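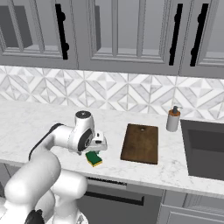 *The arm over the sponge in the simulated kitchen, cutting board and sink to the right.*

I've been teleoperating a robot arm in simulation most evenings since June. I said in the last post that I'd write up how the demonstrations are going, so I'm doing that now, while I still remember which settings I changed.

The task is small. Pick up the sponge, wipe the cutting board, put the sponge down by the sink. I picked it because I wanted one part that is just moving an object and one part where contact matters. Moving an object by remote control is something I could do passably after one evening. Wiping is a different story and I'm still not good at it.

## Setup

The simulator is Holtska, the same build I used for the drawer posts. The kitchen came with it. I swapped the counter material once because the first one was so dark that I kept losing the shadows under the gripper, and I need those shadows. On a flat monitor they're most of what I have for judging height. White marble is much easier to work over.

For input I started with a gamepad and moved to a 3D mouse after a week. The gamepad was fine for going left and right, but anything that combined a move down with a turn of the wrist took me two separate motions, and you could see it in the recordings. The arm would stop, turn, stop, go down. A policy trained on that does the same thing, pauses included. With the 3D mouse I can blend them. It took a while to stop drifting sideways every time I pushed down on the cap, and I turned the sideways sensitivity to half of what it was, which helped more than practice did.

Recording is handled by Flirik, which is a set of scripts I've been adding to for too long. It saves the joint positions, the gripper opening, the camera views and the commands I sent. One button starts an episode, another ends it, and a third throws it out. The third button gets a lot of use.

## Picking up the sponge

The sponge sits on the counter at a slight angle, and each reset moves it and turns it a bit more or less. My first habit was to come straight down on it from above and close the gripper, whatever the angle. That works if the fingers happen to line up with the short direction. If they don't, the foam bunches on one side and the sponge swings when it's lifted.

Now I stop above it, turn the wrist until it looks square, and then go down. I try to keep that stop short. If I hang there for three seconds deciding, there are three seconds of frames where the right action is "do nothing," and the trained policy picks up on that. I had one version that reached the sponge and just hovered over it until the episode timed out. I watched it do that 42 times in an evaluation run before I went back and looked at my own data. Every one of my demonstrations from the first two evenings had a long hover in the same spot.

Trimming the idle frames fixed most of it. Flirik now drops any stretch where the commands are close to zero and the gripper isn't moving. I left the gripper condition in after a bad run where it cut out the closing of the fingers, so the sponge seemed to jump into the hand.

## Wiping

I don't have force feedback, so I can't feel the board. What I do is lower the sponge until the foam squashes a little on screen, then go sideways and try to hold that height. The sponge starts with the green side up and the yellow side on the counter, so it's the foam that meets the board, and foam is forgiving. I tried a few episodes with the scrubbing side down and gave up on them. The friction is higher and the board slid along with the sponge.

Sándor Vass, who I've been trading notes with about this, told me to quit steering the height by hand and let the controller hold a light downward push while I only drive the sideways part. I resisted that for a while. I thought a demonstration should be all me. But the recordings with the assist on are plainly better, with even strokes and fewer places where the sponge lifts off halfway across the board. The compliance code is from a library called Pap, and hooking it up took one evening plus one more to find a sign error.

I do four strokes, always starting from the end with the hanging hole and working toward the front edge. I used to vary it, thinking variety was good. With the small amount of data I collect, it mostly made the policy hesitate between two ways of doing the same thing. The sponge position gets varied and so does the board. The way I wipe stays the same.

## Putting it down

I expected this to be the easy part, and it has the most thrown-out episodes. The soap dispenser stands close to the left side of the sink, near the back, and the arm has to come in with the sponge and let go without knocking it. From the main camera the dispenser and the gripper overlap when the arm is reaching that far, so I added a second view from over the sink and put it in the corner of my screen. I look at that one for the last part of every episode.

I could move the dispenser. I've left it where it is since a real counter would have something like it there.

My rule for keeping an episode is that the sponge ends up next to the basin, the dispenser is still upright and I didn't back up and retry. I'm rethinking the last part. Sándor keeps the episodes where he misses a grasp and recovers, and his policy does recover sometimes. Mine closes on air and carries nothing over to the board and wipes with it. So I've started a separate folder for episodes with a miss and a clean second try, and I'll mix in a few and see.

## Where it stands

Nearly half of what I record gets deleted, down from a lot more at the start. The pick is reliable as long as the sponge isn't turned too far. The wiping looks right when the board is close to where it was in training and gets vague toward the edges. The put-down still clips the dispenser more than I'd like.

My hand gets tired before I run out of patience, so I keep sessions short now. The last episodes of a long session are always sloppier, and I'd rather not record them at all than have to sort through them the next day.

Next I want to try the same task in Herkutik, which has better soft-body contact but a worse input system. I've got the counter imported and the sponge falls through it. I'll post again when it doesn't.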